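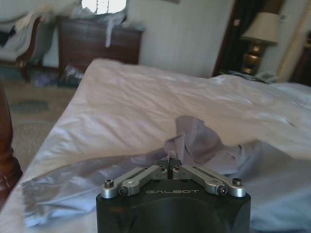 Hoarau Counter Parcel Scale, Model 40

Bench scale for post office counters, village shops and other outlets that accept parcels over the counter. Replaces the Model 26, for which spare parts are still stocked.

Capacity and display
Maximum load is 40 kg, shown in 2 g steps up to 5 kg and in 10 g steps above that. The clerk's display is fixed to the body. The customer display is on a separate pole, 800 mm high, and can be fitted to either side of the counter.

Connection
One serial lead and one USB lead are supplied. The scale sends the weight to the till when the clerk presses Enter. It holds no price tables, so changes to postal rates are made at the till only.

Power
Mains adaptor supplied. The internal battery gives 26 hours of use and is charged through the same socket. Outreach services working from a van or village hall should order the Brostow carry case separately.

Servicing
Yearly calibration is carried out at the Zillumlow workshop. Scales received by noon on Thursday are sent back the following week. Loan units are available to sub-offices with a single counter position.

Supplied by Stustska Counter Equipment. Price on application. Pole, both leads and adaptor included.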